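Jun 13, 2021

What a day with the hand-held grippers! Larysa brought the new finger pads over from Raltville and we had them on before the kettle boiled. The old pads were rounder and always slid about on anything with sloping walls – these are proper blocks, black and a bit rough, and I loved them straight away. Did 30 goes with the old pair, 30 with the new, same white enclosure box each time.

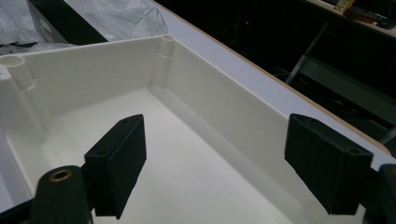
Danylo still prefers the old ones for small parts and he may be right, but for boxes I'm sold. Tomorrow I want to try the softer Siltex pads – can't wait! Must remember to charge the spare camera.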